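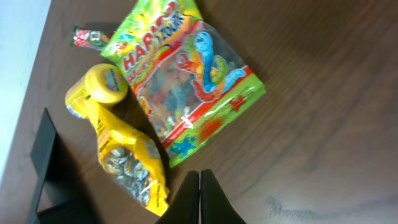
Segundo Sarla Bhardwaj, a gelatina só perde força acima dos 60 graus e, abaixo disso, a receita aguenta qualquer espera.

1/ Discordo em parte. A perda de Bloom depende da temperatura, do tempo e do pH. Com ácido na mistura, 16 minutos a mais no tanque já se notam na textura.

2/ Por isso o ácido cítrico entra no fim, já diluído, pouco antes do depósito. Se entra cedo, hidrolisa a gelatina e inverte parte da sacarose.

3/ Nos ensaios da Alham usei xarope de glicose DE 40. Lote de 460 g, moldes de amido seco - amido húmido dá crosta irregular.

4/ As gomas azedas têm outro problema: a cobertura. Açúcar e ácido na superfície puxam água do ar. Se a goma sai do molde com humidade a mais, a cobertura desfaz-se na embalagem.

5/ O Victor Swai perguntou por pectina. Gelifica com o ácido, logo a janela de depósito é mais curta. Textura mais quebradiça, menos elástica.

6/ Em maio repito a série com gelatina de 250 Bloom. Publico as curvas de viscosidade - sem médias, lote a lote.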